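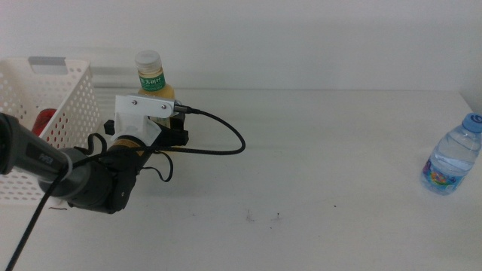
The shell material makes far less difference than the brochures claim, according to Érica Barros, and she would sooner see people spend the money on heads. She has tuned drums for hire for 22 years and has little patience with the word "warmth".

"Put a blanket over the kit and ask someone which one is maple," she says. "They guess. I guess as well."

I had gone to ask her about the new Fendunik snare, a steel drum at £771 which the shop in Jorkov describes as "studio ready". She turned it over, ran a thumb along the bearing edge and put it back on the stand.

"It's fine. The edge is clean. What does studio ready mean, that it comes with a studio?"

The strainer bothered her more. On 2 of the drums she tried it slipped during loud playing, and the maker, she says, told her to tighten it less often. Rogério Andrade, who sells them, puts that down to early stock. Barros would like to see the later stock first.

Would she buy one?

"Second-hand, in August, when everyone's skint. Not at that price. I've got an old Vaněk with a dent in it and I've never had a complaint."

And the matching cymbals?

"I haven't heard them. Neither has whoever wrote the advert, by the look of it."

1,012 shares
22 comments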